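Category: Bench Guides > Trays, Bins and Labels

Section 4. Laying out the tray

By now you should have a clear table, a tray and a bag of open-top boxes. If you also have a leftover bracket, go back to Section 3, where it belongs and where it has been missed.

The Malbridge tray is a simple thing: low walls, a set of boxes, a square marker for each box. Most of the calls we get about it concern the squares. Please read step 5 before peeling anything.

4.1 Setting the walls

1. Wipe the table and let it dry. The tape does not stick to crumbs, and neither will your reputation.

2. Lay the long front wall parallel to the table edge, 80 mm back from it. Measure at both ends. Measuring once in the middle gives you a very accurate middle.

3. Butt the side wall against the left end of the front wall and press down for a slow count of ten.

CAUTION: Do not lift the tray by its front wall once the boxes are in. The wall will come with you. The boxes have other plans.

4.2 Labeling and placing the boxes

4. Sort the boxes by size before you label them. The Dirkine set ships with the sizes nested, and they hold on to each other like old friends. Twist, don't yank.

5. Put one square marker on the front face of each box, flat and level. The pattern has a right way up, shown on the backing sheet. Throw away the backing sheet last.

6. Smooth from the center outward. A bubble under a corner can be pricked with a pin. A bubble under the middle means a new label, part no. 103.

7. Stand the thick-walled box on the left, with its marker facing the front wall. The small low box goes toward the right, close behind the front wall, and the taller one stands farther right.
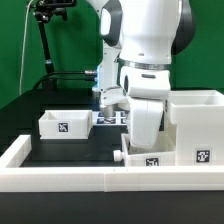

Condero Workspace Fittings - Bench Layout Team

8. Check that every marker on a box faces forward and that nothing is leaning on one. Pens are the usual offenders.

9. Lay the printed marker panel flat on the table behind the boxes. If it curls, weight the corners overnight under a heavy book. The Chauhan parts catalog is ideal and has found no other use here.

NOTE: The small box has a knob on its left side. Leave a finger's width clear beside it so you can get at it later without evicting the neighbors.

10. Write the layout number on the underside of the tray before you fill it. Kanchan Rathore keeps the master list and would like, just once, to receive a number she can read.

For replacement boxes, see Section 17.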